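3.2 Table surfaces in the reading rooms

The Kungate library opened in 1895, and its reading room kept its wooden tables through two changes of building. Zamudio's survey of the Stermont branches found that readers chose a seat by the table first and the window second. We asked the same question in Kungate and Plakenia, using a form with 12 items. Most answers mentioned glare, noise when a book is set down, and whether the grain made small print harder to follow. Older readers disliked strong grain – several put a sheet of paper under the page they were reading.

Wood tone and grain were treated as separate items on the form (Figure 2). 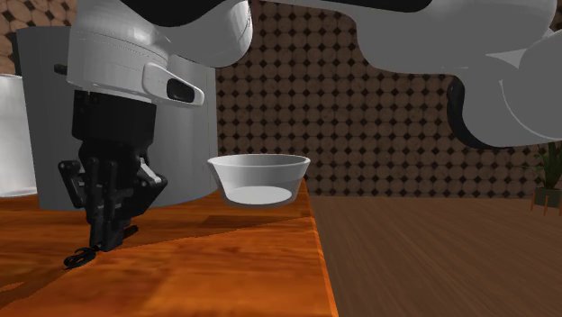
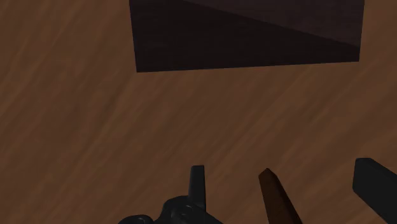

Figure 2. Rendered wooden tabletops.

3.3 Seating and length of stay

Length of stay was taken from the desk logs, which both libraries have kept in the same format from 2000 on. Visits in October were left out because the Plakenia branch closed early for most of that month. Readers at shared tables stayed for less time than readers at single desks, and the gap was wider in the evening.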